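Ticket: stock count in Prornden doesn't match the rail
Status: Resolved
Opened by: Orysia Vasylenko
Picked up by: Sota Kudo
Last update: 11 Dec 2025

Orysia Vasylenko wrote:
Hello! First of all, I love the new version of Prornden, the search is so much quicker and the size filter is a dream. But I've got a puzzle. The costume store list says we have 1,837 items, and the printed label sheet stops 70 short of that. I've run the sheet again twice and got the same gap both times. Everything missing seems to be outerwear – coats, jackets, capes – and all of it came in with the Shimada donation in March. I can open each item on screen, with its notes and everything, so the records are there. They just won't print.

Things I've tried so far:
Logging out and back in
A different browser
Clearing the filter, then putting it back
Printing to a file instead of the label printer (same gap)

Sota Kudo wrote:
Thanks Orysia, what a lovely clear report, this saves me loads of time. Could you open one of the missing jackets and tell me what it says under Material? And is there anything in the Location box?

Orysia Vasylenko wrote:
Material says "corduroy / cord". Location says "Rail 7". Ooh, and I've just looked at a coat that does print, and its material is only one word. Could it be the slash?

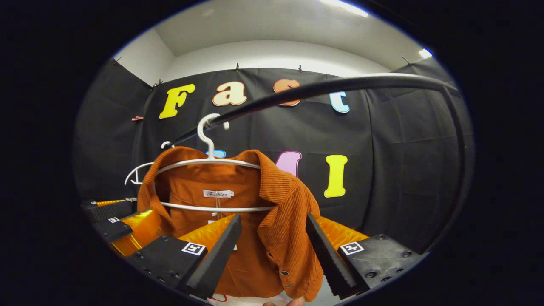
Sota Kudo wrote:
Great spot, and you're very nearly there! I made a test item with a slash in the material and it printed fine. Then I put it on Rail 7 and it vanished from the sheet, so the slash is innocent and the rail is our culprit. Could you go to Settings, then Places, and see whether Rail 7 has a tick next to "Include in labels"?

Orysia Vasylenko wrote:
No tick! Every other rail has one. I added Rail 7 myself when the donation arrived, and I don't remember seeing that box at all.

Sota Kudo wrote:
You wouldn't have. In the older version the box was hidden behind "More options" and was off for any new place. It's on by default now, but places made before the update kept their old setting. Please tick it, press Save, wait for the green bar, and run the sheet again. Start with a short run of 14 labels so you don't use up a whole roll.

Orysia Vasylenko wrote:
Ran the 14 and they're all there, capes included. Then I ran the full sheet and the totals match. I'm so pleased! One small extra: the long names wrap on to a second line and the barcode gets squashed. Our Casatel scanner reads most of them but sulks at a few.

Sota Kudo wrote:
Brilliant news! For the barcodes, choose the "Tall" label layout and set the name to one line. The full name stays in the record, only the label is shortened. Print one of the awkward ones and try the scanner on it before you redo the rest.

Orysia Vasylenko wrote:
Tall layout works, scanned first time – even "Velvet opera cape with hood, long, lined". Happy for you to close this. Thank you, I've learned a lot about the Places page!

Closing note (Sota Kudo): Label setting was off for one place created before the update. Turned on by the user, full sheet checked. Help page for Places to be updated with a line about older rails.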